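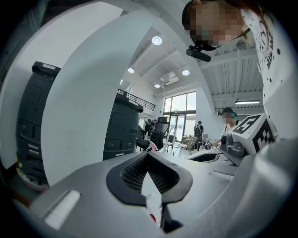
What is a vacation rental?

When your family goes on a trip, you need a place to sleep. Many families go to a hotel. Other families rent a whole house or an apartment for a few nights. This is called a vacation rental.

The house belongs to a person, and this person is called the owner. The owner lets you use the house, and your family pays money for it. When the trip is finished, you go home and another family can come.

How is it different from a hotel?

In a hotel you have a room, and there is a desk in the entrance where somebody gives you the key. In a rented house you have the kitchen, the living room and sometimes a yard. Often there is no desk. The owner sends a number code to your parents, and the code opens the door.

In a hotel somebody makes your bed every morning. In a rented house you make it yourself!

Why does the price change?

Let us imagine a small house in a beach town called Junduvico. In February the sea is cold and few people want to come. Three nights in the house cost 314 dollars. In summer everybody wants to swim, and the same three nights cost 686 dollars. The house did not become bigger. More families want it at the same time, so the owner can ask for more money.
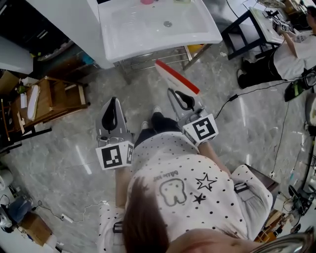 The price has also other small parts inside. One part is for the person who cleans the house after each family. Another part is the tax, which is money that goes to the town. With it the town can clean the beach and repair the streets.

What is a deposit?

A deposit is money that your parents give before the trip and get back after it. If you break a lamp, the owner can keep a part of it to buy a new lamp. If all is in order, the money comes back complete.

Words to remember

Owner: the person the house belongs to.
Guest: the person who stays in the house for a short time.
Check-in: the hour when you can enter.
Check-out: the hour when you must leave.

Text by Itziar Paredes. Reviewed by Margaux Lefèvre.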